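HSK 506 Housekeeping Practice
Unit 8: Covering and Clearing a Work Table

Boltville campus, McIver Building
Handout for the practical session. Read before attending.

1. Scope

This unit deals with temporary plastic coverings on flat work tables. Fitted tablecloths and permanent laminates are treated in Unit 13. Students should already be able to wash and dry a bare tabletop to the standard set in October.

2. Terms

Sheeting: plastic film sold on a roll or folded flat, used as a loose cover.
Drop: the length of sheeting that hangs below the table edge.
Field: the part of the sheeting that lies on the tabletop.
Loose item: anything on the field that is not fixed to the table.

3. Choice of sheeting

Glossy sheeting wipes clean in fewer strokes than matte sheeting but reflects overhead light, and small clear objects are harder to find on it. Matte sheeting hides scratches and holds dust. A light color is preferred for sorting work. Pale blue separates well from white, grey and black items; clear film takes on the color of the table underneath and should not be used where items have to be found quickly.

Thin film creases when unfolded and will not lie flat at once. Unroll it the evening before if the schedule permits. Folded sheets keep their fold lines for some days, and small round items tend to settle along them.

4. Laying the cover

4.1 Wipe the bare table and let it dry. Moisture trapped under film shows as dark patches and allows the cover to slide.
4.2 Place the sheeting at the far edge and draw it toward you. Leave a drop of 45 cm on each side.
4.3 Smooth from the center outward with the flat of the hand. Do not pull from the corners.
4.4 Fix the drop under the tabletop with clips or tape. Tape is never applied to the field.

5. Clearing the field

Clearing is done in two passes. The first removes everything large enough to be picked up without care. The second deals with flat and low items, which are the ones most often left behind. A disc, lid or shallow dish lying on film presents only its rim, and a grey one on a pale ground has little contrast from above. 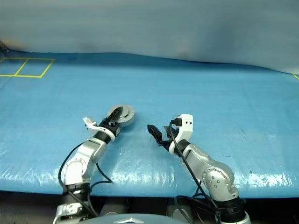 Flat round items should be taken by the rim at two opposite points. Pressing on the top surface pushes the item along the film or tips it, and a hard rim dragged under pressure will mark a glossy cover. Where the rim is too low to grip, slide the item to the table edge with light contact and take it as it clears the edge. Do not lift the film to tip an item into the hand.

An item that does not lie level may be resting on a crease or on debris. Remove it, then check the spot with the fingertips before wiping.

6. Wiping down

Use a damp cloth and mild soap. Ultevus Surface Wash, stocked in the supply room, is diluted as stated on its label. Work in straight overlapping strokes, far edge first. Rinse once with clean water and dry with a second cloth. Abrasive pads are not permitted on any film.

7. Replacing the cover

Replace the sheeting when it is torn, when scratches hold dirt after wiping, or when the field no longer lies flat. Fold the soiled side inward, working from both ends to the middle, and remove it in one piece.

8. Preparation for the next session

Read the Fuvau supplier sheet on film thickness. Submit the written procedure for a two-pass clearance by 29th April, one page, typed. State the order of work and the method used for each flat item.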